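Week 5 handout: Level structure and difficulty in small arcade games

Read this before the tutorial. Bring your own level sketch on paper, even if it is rough. Questions go to Leonie Hubmann after class or through the unit page.

## 1. What we mean by a level

For this unit, a level is any stretch of play with a start, an end and a change in what the player is asked to do. A wave of enemies counts. So does a single screen in a puzzle game. A long corridor with nothing in it does not, though plenty of student projects have one.

We will use two games throughout:

- **Wotlow**, a side-on shooter with 31 short levels
- **Hemmin**, a platform game where each island is one long level

Both are on the lab machines. Play Wotlow up to level six and Hemmin to the end of the first island.

## 2. The difficulty curve

Plot level number across the bottom and average attempts up the side. Most first drafts give a straight line, which tends to feel flat in play. Wotlow's curve looks more like a staircase with dips. Level four is easier than level three, and it is also where the player gets the spread weapon. The easy level gives them room to try it.

Things that raise difficulty:

- faster enemies
- less time between waves
- less room to move
- two known hazards at once

The last of these is used least by beginners and is usually the fairest. The player has met both hazards already and has to deal with the mix.

## 3. Score and rewards

Wotlow gives an extra life at 2000 points. A careful player reaches this late in level five, and someone chasing every bonus target gets it in level four. Look at where the bonus targets are placed. Most sit close to a hazard, so the player picks between safety and an earlier life.

Each target is worth 400 points. Work out how many a player needs before the extra life if they score nothing else, then compare that with how many are on offer in the first three levels. 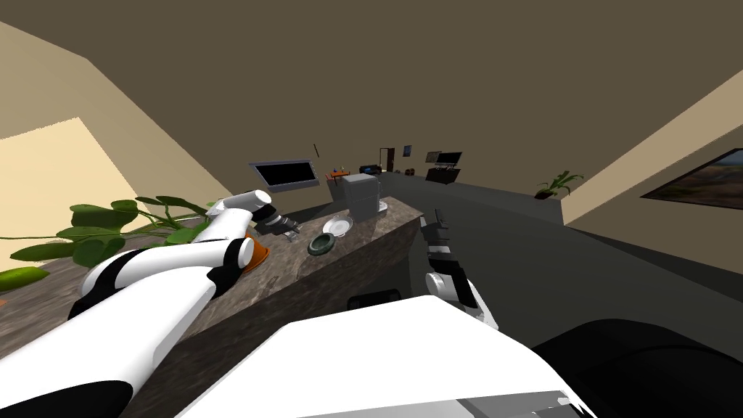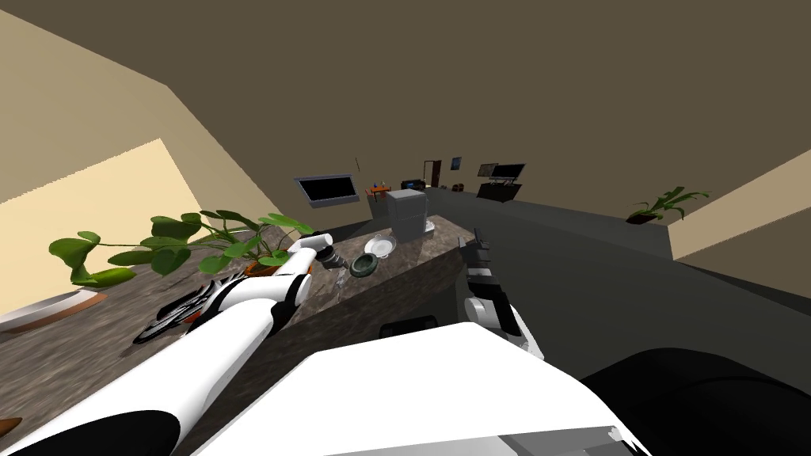
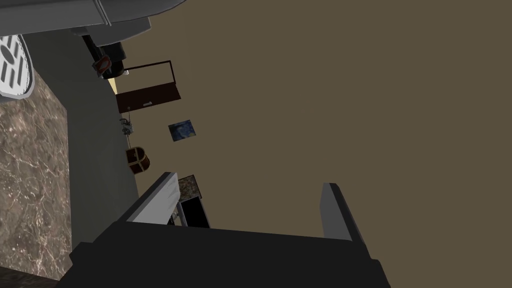 *Rendered 3D views, robot arm or gripper in each.*

## 4. Checkpoints

Hemmin saves at flags. The gap between flags on the first island is about a minute of play for a new player and grows from there. When you place checkpoints in your own level:

1. Put one straight after anything hard.
2. Put one before a new hazard, far enough back that the player isn't standing in danger when they return.
3. Don't put one before a long speech or cut scene unless it can be skipped.

Rule 3 loses marks every year.

## 5. Testing your level

Get three people who haven't seen it. Don't help them and don't talk. Write down where they die, where they stop moving and where they turn back. Stopping is worth as much attention as dying, as it often means the goal isn't clear.

Use the Clallix sheet for your notes. The column marked "colour" is for hazards the tester failed to notice against the background. Leave it blank if there weren't any.

## Before next week

- Finish the level sketch and mark every checkpoint
- Run one test and fill in one Clallix sheet
- Read the chapter on pacing in the course reader
- Save your build in the folder named 3045, with your surname in the file name

Builds made in Wastia need to be exported first. The lab machines won't open the project file.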